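Zwischenbericht Veninico, Routen und Unterkünfte, Stand April
An: Rafia Satti
Von: Ritva Mäkelä

Hallo Rafia,

wie besprochen der Stand, bevor du in die Runde mit Motis gehst. Kein schöner Text, bin zwischen zwei Terminen. Zahlen am Ende nochmal.

Unterkünfte
Von den angefragten Häusern haben 60 unterschrieben, alle mit der neuen Stornoklausel (kostenfrei bis zum Vorabend, danach erste Nacht). An der Küste lief es zäh. Die kleinen Pensionen wollen keine Einzelnächte im Sommer, verständlich, für Wanderer aber blöd. Kompromiss jetzt: Einzelnacht nur mit Anschlussbuchung im nächsten Ort der Route. Geht technisch, muss im Buchungsformular aber noch gescheit erklärt werden. Der jetzige Satz dort ist vier Zeilen lang und den liest kein Mensch zu Ende.

Im Hinterland umgekehrt: Betten genug, aber kaum jemand kocht abends. Zwei Wirte würden öffnen, wenn wir Mindestgäste garantieren. Würde ich machen, aber erst ab der Nebensaison. Brauche dazu dein Okay.

Routen
Nordroute fertig begangen und beschrieben. Südroute bis zur Furt, dahinter fehlen die letzten zwei Etappen. Der Weg dort ist nach dem Winter stellenweise weg, die Gemeinde will bis Mai räumen. Glaube ich erst, wenn ich es sehe. Notfalls Umleitung über die alte Poststraße, das kostet die Gäste eine gute Stunde und ist landschaftlich nichts.

GPS-Daten der Nordroute liegen bei Ranasinghe zur Prüfung. Rückmeldung steht aus, zweimal nachgehakt. Beschilderung erst danach bestellen, sonst haben wir wieder die falschen Kilometer auf den Tafeln wie beim ersten Abschnitt.

Gepäcktransfer
Der Punkt, wo die meisten Nachfragen kommen. Plirkton fährt zuverlässig, nur das Abholfenster am Morgen passt nicht. Jetzt bis 8 Uhr, die Häuser servieren aber teils erst ab halb acht Frühstück. Gäste sitzen dann auf dem Koffer statt am Tisch. Verhandelt wird 9 Uhr, gegen einen kleinen Aufschlag pro Stück. Obergrenze bleibt ein Gepäckstück je Person, 15 Kilo wären mir lieber als 20, Plirkton wäre beides recht.

Packliste für die Website ist geschrieben, war ja Auflage aus dem letzten Gespräch. Kurz gehalten: Schuhe, Regenschutz, eine lange Hose für abends, Trinkflasche, Bargeld für die Hütten. Die Fassung für die Herbsttermine kommt extra.
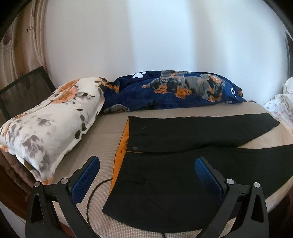
Schwarze Hose mit orangem Innenfutter.

Übersetzung der Liste ins Englische und Finnische mache ich selber, spart uns die Agentur. Französisch muss raus, das kann ich nicht verantworten.

Website und Anfragen
Seit dem Start der Vorschauseite 631 Anfragen. Davon viele doppelt, das Formular schickt bei langsamer Verbindung zweimal ab. Fehler ist gemeldet, noch nicht behoben. Die meisten fragen nach Terminen im Juni und September, und fast alle ob man mit Hund kann. Antwort derzeit: kommt aufs Haus an. Filter dafür wäre gut, steht aber nicht im Plan und nicht im Budget.

Bilder fehlen noch für die Ortsseiten im Süden. Fotograf hat abgesagt, Ersatz gesucht. Für die Nordseiten haben wir genug, teilweise noch ohne Bildunterschrift.

Budget
Im Rahmen. Druck der Faltkarte war etwas teurer als angeboten, Schilder dafür noch gar nicht angefasst. Reisekosten niedriger, weil ich die Küste in einer Fahrt gemacht habe statt in zweien. Belege kommen gesammelt, ein Hotelbeleg fehlt mir noch, ist angefordert.

Offen, brauche ich von dir:
- Okay für die Mindestgarantie bei den zwei Wirten
- Entscheidung Gewicht beim Gepäck
- ob wir mit der Nordroute alleine starten, wenn der Süden sich verzögert. Ich wäre dafür - halb fertig auf beiden Seiten bringt uns nur Beschwerden.

Zahlen kurz: 60 Häuser unter Vertrag, Ziel zum Saisonende 100. 631 Anfragen brutto. 2 Etappen offen.

Nächster Stand, sobald Ranasinghe sich gemeldet hat. Bin ab 14 Uhr wieder erreichbar, vorher nur per Mail, im Tal ist kein Empang.

Gruß
Ritva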